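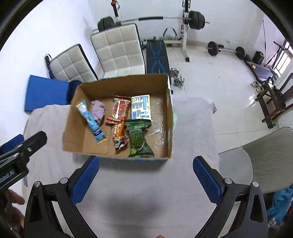
Forum > Living with limb loss > Liners, sockets and fit

How long should I wait before I ask for a new socket, if the old one became loose?
Teodor Lundgren, 24 Nov 2018

I have a below-knee amputation on the left side since February. My first socket was good in spring, but now I wear many socks to fill it and in the evening the end of my leg is sore. My next appointment is far away and I don't want to disturb the clinic for nothing.

Henok Kahsay
Call the clinic now and tell them how many plies of sock you wear in the morning and how many in the evening. In the first year the leg loses a lot of volume, and they expect to hear from you between the appointments. My prosthetist wanted to see me when I came over ten ply, but ask yours what is the limit, because it depends on the socket and the liner. Perhaps you don't need a new socket yet. Mine was first made tighter with pads inside, it took 20 minutes, and I walked with it for the whole summer before the next one was cast.

Sore at the end of the leg often means that you go too deep into the socket. Look at the skin with a small mirror every evening. If there is redness that does not go away after 30 minutes, or any open skin, take the leg off and call the same day – this is not something to wait with.

Also write down your socks for one week. I used a paper on the refrigerator door. When I showed it, the discussion was much shorter, and my insurance asked for the same notes later when we applied for the second socket.

Maruyama44
same problem here, I changed to a Virent liner and it was better for me but also I lost weight so not sure which one helped. don't buy a liner without asking, mine was the wrong size the first time

Teodor Lundgren
Thank you both. I counted today: eight ply in the morning and twelve after dinner. I left a message at the clinic and will start the paper tomorrow. The skin is a little red at the front, but it was gone before I finished washing the liner.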